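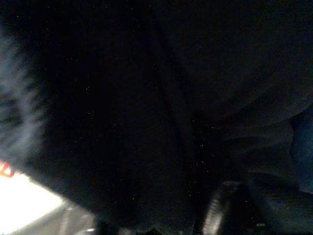

Glenys Humphreys says new members should do the dark cloth first, while they still have patience, and leave the tea towels for the second session. You can take the garments in either order, but finish section 2 on one cloth before changing to another.

2. Setting up the wrist camera and gripper for cloth

Revised 5/24/18. Replaces the loose sheet in the Yimer folder.

You need: the arm with the wrist camera fitted, the club laptop with Stimik installed, the desk lamp, the lint roller, one cloth from the box, and the logbook. Two people per arm. One drives, the other stays by the stop button and writes the log.

2.1 Before power

1. Clear the table back to the tape line. Bags go under the window bench.
2. Check that the camera lead follows the arm and is held by both clips. Bend the wrist by hand through its full travel. If the lead pulls tight at any point, move the lower clip and try again.
3. Wipe the gripper fingers with a dry cloth. Don't use the alcohol wipes on the pads.
4. Press the stop button and twist it to release. If it doesn't click, don't go on. Tell Bereket Mersha.

CAUTION: Tie back long hair and take off scarves and lanyards. A gripper set up for cloth will take hold of your cloth as well.

2.2 Camera

5. Power the arm, then open Stimik and choose your arm from the list. Wait for the live view. A grey window for a few seconds is normal. If it stays grey, close Stimik, unplug the camera, plug it back in and start from step 5.
6. Drive the gripper to the height marked on the post and lay the white card flat under it.
7. Set exposure to manual and load the value for your arm: 272 for Clirnero, 1,481 for Zultgate. The two cameras use different scales, so don't copy a value across.
8. Take the card away and put the cloth down. Don't smooth it out. The task starts with the cloth as it falls.
9. Look at the live view. On dark cloth you should be able to pick out at least one fold by its lighter edge. If everything is the same black, move the lamp lower and further to one side before touching the exposure.

Note: It is fine for the bare table to go white in the view when a dark cloth is down. Turning the exposure down until the table looks right will lose the folds, and the folds are what you steer by.

Note: Lint shows up as small white dots. A few do no harm to a driver, but the fold finder in Stimik will mark a thick patch of them as an edge. Use the roller if this happens – away from the arm, please, and with the arm paused.

2.3 Gripper

10. Open the gripper fully, then set closing force to the lowest mark.
11. Bring the fingers down beside a fold, with the tips pointing along it. Come in from the side. Pressing straight down flattens the fold and leaves nothing to hold.
12. Close the gripper. Lift by the width of a hand and stop.
13. If the cloth slips, lower it, open, and raise the force by one mark. Repeat until it holds for a slow count of 14.
14. Write the mark in the log next to the name of the cloth.

CAUTION: Keep at least one finger tip in the live view during every approach. When the cloth fills the picture it is hard to judge height, and the arm will carry on pushing into the table until the current limit trips. If you lose sight of both tips, go up first and look again.

If the limit does trip, the light on the base goes amber. Release the joystick, press the stop button, lift the wrist clear by hand, then twist the button to release and go back to step 10. Log it as a trip even if nothing was damaged. Ignacio Arrieta goes through the trips before each match and sets the limits from them.

2.4 Finishing

15. Lower the cloth, open the gripper and drive to the rest position.
16. Save the settings under your team name. Saving under "default" overwrites everyone's.
17. Power down and put the cloth back in the box unfolded.

Allow around 20 minutes the first time. Questions on Stimik to Natalia Medrano, anything mechanical to Bereket. Section 3 covers corner finding and the half fold.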